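[liste-paillasse] Re : Rangement des tubes, portoirs et bouchons

De : Anselmo Barros
À : liste-paillasse
Date : 13 février 2021

Bonjour à tous,

Je réponds sur la liste, la question de Hayes revient souvent. Je cite son message et je reprends point par point.

> Bonjour, nous réorganisons la salle de travaux pratiques de Visdale.
> Nous avons 300 tubes à bouchon et plus personne ne s'entend sur les
> couleurs. Est-ce que vous rangez par bouchon ou par contenu ? Et que
> faites-vous des tubes qui traînent sur la table en cours de séance ?
> Merci d'avance. Hayes

Chez nous, à Piltthorpe, le rangement se fait par contenu. La couleur du bouchon ne sert à rien pour les liquides de démonstration : on a du vert sur du rouge et du vert sur de l'orange, selon ce qui restait dans la boite au moment de remplir. C'est l'étiquette blanche qui compte. Un tube sans étiquette part à l'évier en fin de séance, même si quelqu'un jure savoir ce qu'il y a dedans.
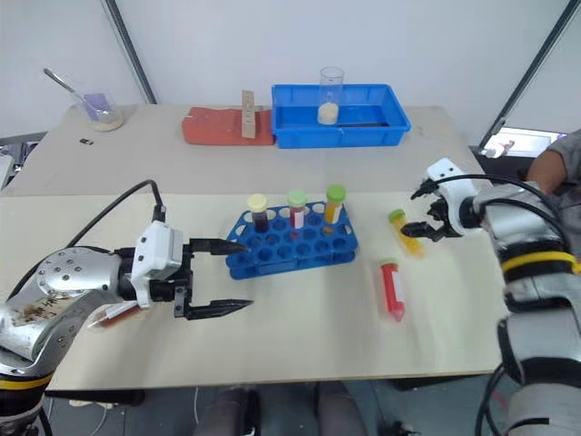
Pour les portoirs, nous sommes restés au modèle bleu en plastique, à trous ronds. Je conseille de commencer par la rangée du fond et de laisser celle de devant libre — on attrape les tubes plus facilement et on lit mieux les étiquettes. Un portoir plein est pénible à manipuler. Un tube couché sur la table doit être bien bouché, et il retourne au portoir avant qu'on en sorte un autre. Cette règle-là est affichée depuis septembre et elle est à peu près suivie.

Le reste du matériel va au fond : le bécher avec sa cuillère en métal, le tapis rouge orangé, le bac bleu en plastique. Les poudres ne viennent jamais devant, à côté des liquides. Nous avions essayé de tout mettre sur la même table à Rurnley, et on passait son temps à déplacer le bac pour atteindre le portoir.

La fiche de rangement est sur la page de la salle, je la recopie ci-dessous pour ceux qui n'ont pas l'accès.

Fiche 51 — Tubes et portoirs
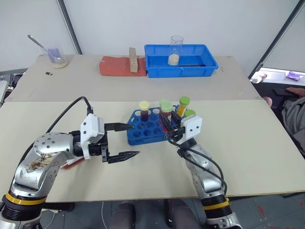 Dernière modification de la page : version 5, par A. Barros

Portoir au centre de la table, tubes debout et bouchés.
Étiquette tournée vers soi.
Béchers, tapis et bac sur la partie arrière.
Tubes sans étiquette : à vider, rincer et remettre au séchage.
Feutres et stylos : dans le tiroir.

Hayes, pour tes 300 tubes, je ferais d'abord le tri entre étiquetés et non étiquetés, sans regarder les bouchons. Si tu veux quand même un code couleur, garde-le pour une seule série et note-le sur le portoir. Il me reste des planches d'étiquettes blanches, je peux t'en envoyer — dis-moi à quelle adresse.

Bien à vous,
Anselmo Barros
Piltthorpe, poste 2150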